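Good Habits for Recording Demonstrations with Hand-Held Grippers

December 10, 2022

I love this job. You pick up a gripper, you do an ordinary household task with it, and some time later a robot arm has a go at the same thing. If you have been asked to record demonstrations for the first time, you are in for a treat, but please read this page before you start. It sets out the house rules we use at Betbridge, and most of them came from throwing away work we'd been rather pleased with.

Our first big batch had 2,149 recordings in it. Nearly 97 of them had to go in the bin for the same dull fault, a marker hidden from view at the wrong moment. That's a lot of folding!

Before you pick anything up

Read the task card all the way through. It gives the start position, the end position and anything you are not allowed to do on the way. If the card says the cloth starts crumpled, crumple it properly, and do it differently each time. Robots that have only ever met one sort of crumple are hopeless with the next one.

Wipe the finger pads with a dry cloth. Check that the marker is flat, clean and firmly fixed, with no corner lifting. Open and close the jaws a few times and feel for grit or sticking. Trace any cable from end to end and make sure it can't snag on a tap, a handle or your own elbow.

Then agree who is doing what. With two grippers on one job, one person leads and calls the moves out loud, and the other follows. Short words work best. We use "hold", "take" and "clear".
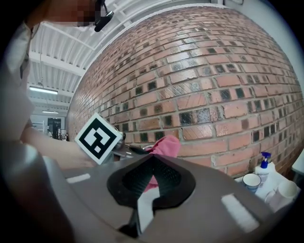
Soft things need patience. Close the jaws fully before you lift, and pause for a beat so that the grip shows up clearly in the recording. When one gripper passes a cloth to the other, the giver keeps hold until the taker says "take", and only then lets go. Snatching looks fine to us and teaches the robot something horrible.

Keep your free hand out of it. This is the rule people break most, usually without noticing - a corner flops over, and out comes a helpful finger to tuck it back. The robot won't have that finger. If the job can't be done with the grippers alone, stop and put a note on the task card.

Move at a steady, unhurried pace, a bit slower than you would at home. Don't slow down so much that you start to wobble, though.

Mistakes are welcome, up to a point. If you drop the cloth and can pick it up again in a natural way, carry on. Recoveries are gold! If you drop it on the floor, end the recording, label it as stopped early and begin a new one. Never edit out the middle.

Preltska, the naming scheme we follow, wants the task, the surface and the number of grippers in the title, in that order. Please stick to it even when it feels fussy. I once spent a whole December afternoon hunting for a set somebody had called "good ones".
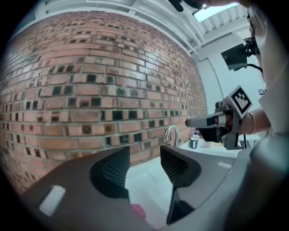
PART 3: SHARING THE SPACE

Stand so that your arms don't cross your partner's. If they must cross, the leader goes over and the follower goes under. Keep the markers facing outwards and try not to park one gripper in front of another.

Kitchens and sinks need extra care. Leave cups, bottles and other everyday bits on the counter if the card allows it, as a perfectly bare worktop makes for poor training. Move anything that could spill on the electronics. Keep the tap off unless water is part of the task.

Ask before you record anyone. Consent is given for each session, it can be withdrawn afterwards, and faces are blurred before the files go any further. Private papers, phone screens and post get put away first.

Take a proper break after every 20 recordings. Put the grippers down, shake your hands out, have a drink. Tired wrists make sloppy data, and sore ones can take weeks to settle.

At the end, watch 3 recordings from the session, picked at random, right through to the finish. If one has a fault, check the lot.

Comments (3)

pegbasket
The "hold, take, clear" calls are brilliant. We'd been nodding at each other and it was chaos.

Pilari workshop
Do you change the finger pads on a schedule or just when they look worn? Ours seem to lose their bite on towels long before they look bad.

tinlid
Disagree on the pace! We record at normal speed and slow the arm down later. Agree completely about the free hand though, I'm terrible for it.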